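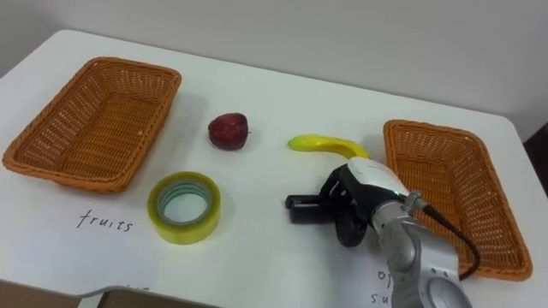

Eating Down the House Before the Move

December 22, 2018

We have to be out of the Turnatberg apartment in the first part of January, and the movers from Eskola charge by the box. I started looking at what we own with that in mind and the worst of it was food. Not fresh food, which takes care of itself one way or the other, but cans, bags, jars, and a freezer I had not seen the back of since June.

So for the past few weeks we have been eating what is already in the house. I set a limit of 90 dollars for the whole month, to cover milk, eggs, bread, coffee, fruit and vegetables. Everything else has to come off a shelf or out of the freezer. I've done a version of this before, when we left Trekcombe, but that time I started a week before the truck came and ended up giving most of it to the neighbors downstairs. This time I wanted to do it properly.

The first job was a list. I took everything out of the pantry and wrote it down on the back of an old calendar page, then did the same with the freezer. It took most of an evening. I put the oldest things at the top and taped the page to the inside of a cupboard door. When something gets used up, it gets crossed off. I tried doing this on my phone and stopped after a couple of days. With the paper I see it every time I reach for a plate.

What I found, more or less in order of how surprised I was:

A lot of barley. I remember buying it for one soup.

Three kinds of lentils, one of them in a bag with no label, which turned out fine once cooked.

Coconut milk, bought again each time I wanted to make curry.

Frozen bread ends, saved for bread crumbs I never made.

Half a jar of nearly every kind of pickle.

Dinners have been plain. Barley went into soup with the last of the frozen corn, and then into a kind of risotto that took too long and was still worth making. The lentils have been cooked with onions and canned tomatoes more times than I'd like. The bread ends got dried in the oven and ground up, and that used a whole drawer's worth of freezer space in one go. I should have done that a year ago.

Coconut milk goes well in oatmeal, if anyone else has the same problem. Use half coconut milk and half water, and a pinch of salt. It sets up thick when it cools, so add a splash more water if you are reheating it the next day.

Breakfast and lunch are where the money goes. Fruit is the biggest part of it. I used to buy a big mixed bag on the weekend and throw out some of it by the next one. Now I buy bananas and apples and little else, a few at a time. When a banana goes brown it gets peeled and frozen, although with the freezer supposed to be emptying I have been making pancakes instead. Two eggs, one banana, a spoonful of flour. They fall apart if you flip them early.

The spices are a separate problem. I counted jars and then decided I didn't want to know. Some had no smell at all when I opened them, and those went in the trash. The rest will fit in one shoebox and can come with us. I washed out the empty jars and will probably regret keeping them, given what the movers charge.

Flolow, the shop on the corner, takes unopened cans and dry goods for its shelf by the door, where people can pick up what they need. I took over a bag last week with the things I knew we wouldn't get to: canned pumpkin, a box of lasagna sheets, two jars of olives that neither of us likes. They ask that everything be in date and not dented, so check before you carry it over there. I had to bring one can home again.

As of this morning we have spent some 60 dollars. I had hoped to be lower by now, but coffee went up and I forgot about dish soap, which I decided counts. The freezer is down to peas, a block of butter and something in foil that I'm going to open tomorrow. The pantry has one shelf left, mostly barley.

We are staying home for the holiday. Dinner will be a roast chicken, bought on purpose, with the rest of the peas and a stuffing made from the bread crumbs. I might put some barley in the stuffing. If it works I'll post the recipe after we get the internet hooked up at the new place.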